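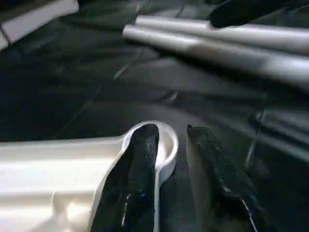 The long piece with the ring, and the tubes.

The Last Shelf

By Brenda Valdebenito

5 min read

Violeta had the dark cover on the table before Sebastián got his coat off. She wanted to start with the box from the last shelf, the one their aunt had marked KEEP in pencil.

"Keep for what?" Sebastián said.

"It doesn't say."

The buyer from Clasen was coming on Wednesday for the shelving and the bench. He had offered 300 for both and said he would not haggle over the phone. Everything on the shelves had to be off them by then, and they had done most of it over two weekends, driving up from the city and sleeping in the front room with the heater on. Pilar Echeverría had run a repair shop out of that back room for 44 years. She fixed mixers, fans, sewing machines, and anything else people in Irkuritz carried up the hill to her. She did not throw away parts.

The box was full of white plastic. Violeta lifted out a long flat piece with ridges molded into it and a round ring at one end. She turned it over and looked for a number. Then she set it down and took out two tubes and put them side by side toward the back.

"Do those go in the ring?" Sebastián said.

"Try it."

He tried it. He didn't like the feel of it and he didn't force it. Pilar had taught them both that when they were small, standing on crates at this same table. If you have to push, stop and look again. He put the tube back where it had been.

"It could be from a fan," he said.

"She kept fans on the other wall."

"A humidifier."

"Maybe."

Violeta had a notebook with three headings in it: sell, give away, dump. So far the dump page was the longest. She had felt bad about that the first weekend and by now she mostly didn't. Her hands were gray to the wrist. She had found a whole coffee can of knobs and a cigar box of springs sorted by length, and a drawer with 66 repair tickets in it that people had never come back for. The oldest one was for a Turnar hair dryer. The name on the ticket was Valentina Paredes.

"That's the teacher," Sebastián had said when he saw it.

"I know who it is."

They had called her on Saturday. She was retired now and lived over the bakery, and she laughed on the phone and said she had bought another dryer the same week. She asked if they had found her mother's thing too. Violeta asked what thing. Mrs. Paredes said it was a little machine for making pasta, white, with a lot of pieces, and Pilar had said it would be no trouble. That was the year of the flood, or the year after.

Violeta had forgotten about it until now.

She looked at the ring, and then at the box.

"Sebas," she said. "The pasta machine."

He leaned over. "Is that what this is?"

"I don't know. What does a pasta machine look like inside?"

Neither of them had ever seen one apart. He got the rest of the pieces out one at a time and handed them to her. Near the bottom there was one with walls going in at odd angles. It was awkward to hold. She found a place for it on the table and bent down to see in.
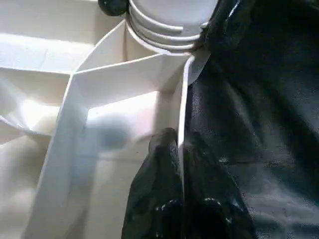

Angled walls, with the ribbed piece at the back.

"There's something round back there," she said. "With grooves."

"Does it come out?"

"I'm not going to pull it."

He went to the door and smoked half a cigarette and came back. It was past four and the light had moved off the bench. Violeta had not written anything in the notebook.

"We could call her again," he said.

"And say what? We have some plastic?"

"Say we have some plastic and would she like to come look at it."

So he called. Mrs. Paredes said she would come up if somebody fetched her, because of her knee, and Sebastián took the car down. While he was gone Violeta swept under the bench. She found a pencil there, short and chewed at the end, and put it in her shirt pocket.

Mrs. Paredes was smaller than she remembered. She had on a good coat. She stood at the table for quite a while and did not touch anything, and then she picked up the long piece and held it by the ring.

"No," she said. "Hers had a crank."

"You're sure?"

"It had a crank and a blue label. Bravo, I think it said. This isn't it." She put the piece down where it had been. "I don't know what this is."

"We don't either," Sebastián said.

"Your aunt would know."

"Yes."

Mrs. Paredes asked to see the ticket. Violeta went and got it from the drawer. It said hair dryer, gets hot then stops, and there was a phone number with one digit too few, the way numbers used to be. Underneath, in pencil, Pilar had written: Fixed. Tell her.

"She never told me," said Mrs. Paredes.

"Do you want it? It's in the hall."

She said she did. Sebastián went to find a bag.

When he came back from driving her home it was dark and Violeta had the lamp on. The white pieces were in the box again, with newspaper between them, and the box was shut. She had gone over the word on the side with a marker so it could be read.

"Which page is it on?" he said.

"I didn't put it on one."

He carried it out to the car and moved the blankets over to make room.

Story © Brenda Valdebenito. Please ask before reprinting. | Contact | Back to top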